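Home News Workplaces Food Getting Around Archive Contact

Search this site Enter keywords Go

Old key cards get a proper home at Gronmont's shared office
By Sheyla Apaza
Thursday

If you have ever checked out of a hotel, driven home and found the room card still in your coat, the people at the Gronmont shared office would love to hear from you. Their swap drawer for leftover cards has outgrown the drawer, and this week the whole lot is being sorted into compartments on one of the long desks upstairs.

It started with a coffee tin. Someone dropped in a couple of hotel cards last fall, somebody else added a ski pass, and by March the tin wouldn't close. Members began trading them over lunch, and before long there were people coming up from the second floor just to see what was new. The tin is now retired (it holds teaspoons) and the collection has a name, Plitent, which was the word on a sticker inside the lid.
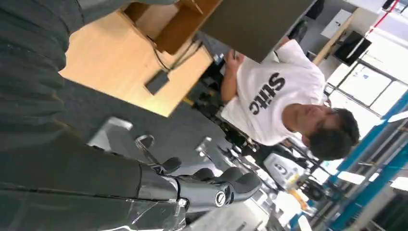
Gronmont has plenty of rooms, but the sorting was always going to end up in this one. The daylight is wonderful. There's a whole bank of windows, and gold lettering on a dark card is miserable to read under a ceiling lamp. The desks are pale wood, so a card doesn't disappear the moment you put it down, and the gray carpet is easy on anything that gets dropped. I went over on Thursday meaning to stay 15 minutes and missed two buses.

The idea is simple enough that I'm a little jealous of it. Cards are sorted first by what they opened or paid for, then by place, then by whether anyone can still identify them. Hotels are the biggest group so far. Transit cards come next, and then a very enjoyable pile marked "Who knows?" that includes loyalty cards for shops that closed years ago. A card from Breltach with a heron on it is the one everybody wants. There are 3 of them, and they don't get traded. 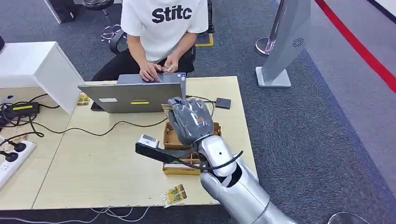 Each new arrival gets a line in a plain spreadsheet before it goes anywhere near the compartments. The columns are date in, giver, place, and a notes field that has turned into the best reading in the building – one entry says only "bad breakfast, great pool." It's a nice setup for the job, with the laptop on the far side of the desk and the cardboard tray in front of it, so typing and sorting can go on at the same table. The list stood at 31 places when I left, and two envelopes still hadn't been opened.

Nothing fancy was bought for any of this. The money that might have gone on albums went on postage, because members have been writing to friends in other towns and asking them to turn out their wallets. Ratanaporn, the noodle place on the corner, put a shoebox by its register and has sent over 19 cards already. I had the peanut noodles while I was there, and they deserve a news item of their own.
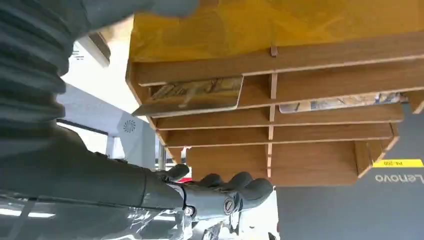
Shallow shelves and narrow dividers: the wooden organizer upstairs.

Compartments, it has to be said, are a subject on which people hold strong views. One camp likes them shallow and wide, so you can see the face of every card. The other wants them upright like records in a store, so you can flip through. For now both methods are in use, and the cardboard has the great advantage that you can move a divider without asking anyone.

I came down on the side of the flippers. There is something lovely about pulling up a card and getting a lobby, a hallway and a slightly wrong turn to the ice machine all at once.
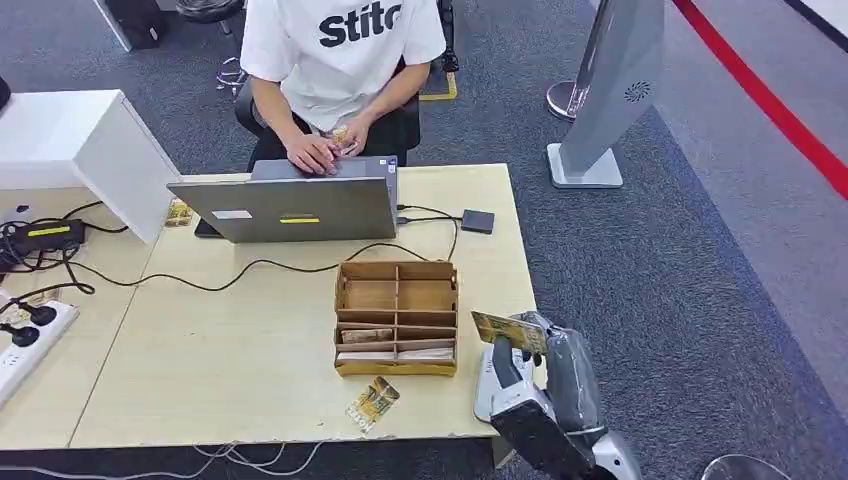 The wide-and-shallow people will tell you that's how corners get bent, and they may have a point. A trial of both is going on until the end of the month, when the cards will be put out for everyone to look through during the lunch hour.

Cards of any kind are welcome, working or not, though please don't send bank cards or anything with your name and number on it. Leave them at the Gronmont front desk or in the shoebox at Ratanaporn. Tuck in a note saying where the card came from if you remember, and what you thought of the place. If you have a heron from Breltach, ask for the swap table before you hand it over – you could get a very good trade for it.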